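Bresum B2 stuck on the February patch after the new build, anyone else?

Phones > Firmware and Updates > Bresum

ydabbas
Two phones in the house, same model (B2, 108 MP version), same carrier, bought in the same week. One took the March build overnight. The other says "Your software is up to date" and stays on the February patch level. I have cleared the cache of the update service, pulled the SIM, rebooted and checked by hand several times. Battery above 80, plenty of free storage. Is this a staged rollout or is something wrong with the second unit?

kernel_omar
Staged rollout. Bresum pushes by serial range, not by purchase date. The server returns the same "up to date" string whether you are current or simply not in the active group. Wait.

ydabbas
Wait how long? The first one got it 11 days ago.

kernel_omar
Last cycle took roughly two weeks from first reports to everyone in my region. I would not touch it before then.

a.darwish
I disagree that it is only staging. Check the full build number in Settings, About, Software information. There are two branches for this model. Units sold through Waltow carry a different region code even when the hardware is identical. Those units get the build after the store signs off on it, and that has been a month late before.

ydabbas
Checked. The updated one ends in -G, the other one ends in -W.

a.darwish
Then it is the Waltow branch. Different queue entirely. Pressing the check button will do nothing for you.

kernel_omar
Fair enough, though -W units are staged too once the build is approved. Both can be true.

LinaI
Can the full package be flashed over a -W unit? The -G package is on the Ledesma mirror, and the checksum matches the one in the pinned thread.

a.darwish
It can, with an unlocked bootloader, and unlocking wipes the device. Incremental packages will fail at the verify step because the source partition does not match. Use the full image only. After that you are on the -G queue for good, but the Waltow warranty desk will refuse the phone. They read the region code first.

LinaI
I did mine last month with the Jarley tool on version 2. Write took a few minutes, first boot was slow, nothing lost except the camera calibration profile, and that came back after a reset of the camera app.

kernel_omar
"Nothing lost" after a full wipe is a strange way to put it. People read these threads and skip the backup. Also the Jarley tool does not check the rollback index. If your installed bootloader is newer than the one in the image, you get a phone that will not start, and there is no way back without a service cable.

LinaI
I had a backup. And it does check, as of version 2. It prints the index before writing and stops if the number is lower.

kernel_omar
It prints it. On mine it did not stop. Log is in the tool's own thread if you want to look.

s_radwan
Can anyone on the March build confirm the main camera change? The notes say "improved color consistency" and nothing else. I was going to hold off because the previous build pushed greens toward yellow under indoor light.

ydabbas
From the updated phone I can only say it looks normal to me. I have no before shots of the same subject.

a.darwish
Green to cyan is where I would look, against a neutral brown. That is where the old tuning went wrong on mine, mostly at ISO 600 and up. At ISO 100 I could not separate the two builds. 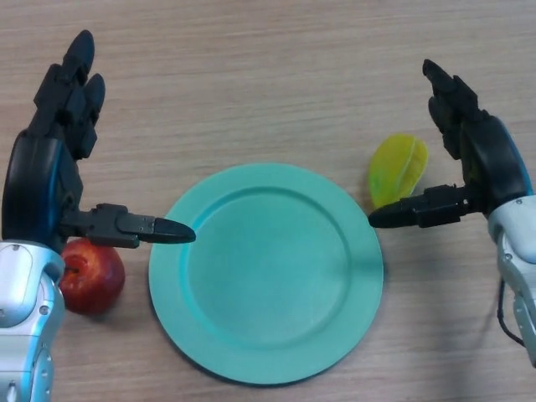

Teal plate on a light tan wooden tabletop

s_radwan
Useful, thanks. I will keep February on the work phone until the -W build shows up and put March on the spare.

LinaI
One more data point on battery. Idle drain overnight was worse for the first couple of days, then settled. Probably the app re-optimization job. It runs only while charging, so leave it plugged in for a night before judging.

kernel_omar
Agreed on that. Please stop posting screen-on times from day one, they mean nothing.

ydabbas
Update from me. The -W phone still says up to date. I wrote to Bresum support and the reply was that availability "may vary by market and retailer," which fits what a.darwish said. I am not unlocking it. Will post when it moves.

a.darwish
Post the full build number when it does, including the suffix. The pinned list has no -W entry for March yet.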